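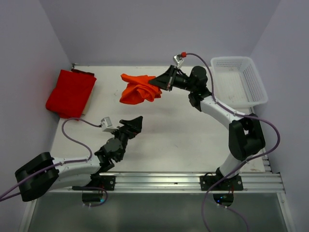
Several visitors to the May open day wrote afterward that they would have liked the steps of the cloth-handling demonstration in writing, so that they could prepare the same session at their own site. The Stemel Workshop has set out those steps on this page. They apply to any host using a table with two arms and a small audience.

Last updated: 2026-07-19

Search this site Enter keywords Go

How to Host a Cloth-Handling Demonstration

Purpose

The demonstration shows guests how a robot arm picks up a soft item, lifts it and places it elsewhere. Cloth is harder to handle than a box or a bottle, as its shape changes every time it is gripped. Guests should leave with a fair idea of what the equipment does well and where it still has trouble.

Before guests arrive

1. Clear the middle of the table. Folded items that are waiting their turn should be placed toward a far corner, and the basket on the opposite side.

2. Choose cloths in strong, plain colors. Bright orange and red are easy to follow against a white tabletop, even from the back row.

3. Check that each camera cable has enough slack for the arm to reach the far edge of the table. Move both arms slowly through their full range and watch the cables as they travel.

4. Confirm that the stop button works. The operator and the host must both be able to reach it.

5. Mark a standing line on the floor 2 meters from the table. Guests remain behind it whenever the arms have power.

Running the session

Allow 180 seconds for the welcome and the safety notice. Guests at the Rurko open day were given a much longer talk, and many of them had begun to drift toward the next room before the first lift.

Begin with a single arm. Keep the other at rest with its gripper open and clear of the cloth. The operator lowers the working gripper, closes it on one part of the cloth and raises it over the table. Pause there. Guests usually want to look at how the fabric bunches and hangs, and this is a good moment to explain that a crumpled cloth must be opened out before it can be folded.

Next, place the cloth back on the table and repeat the lift from a corner. Ask guests to compare the two results. If the cloth slips, let the operator try again without comment - a missed grip is part of the lesson.

Two-arm folding should come last. Groups of up to 13 can be served at one table. Larger groups should be divided, with one half sent to the Mendonça display in the meantime.

Questions from guests

Hosts should answer plainly and avoid promises about future products. Questions on purchase or hire are to be written down and passed to the Hestau desk at the end of the visit.

Closing down

Return both arms to the rest position before switching off power. Shake out and refold all cloths, wipe the tabletop, and record any dropped items in the session log. The standing line may be left in place if another group is expected.

2 comments 13 shares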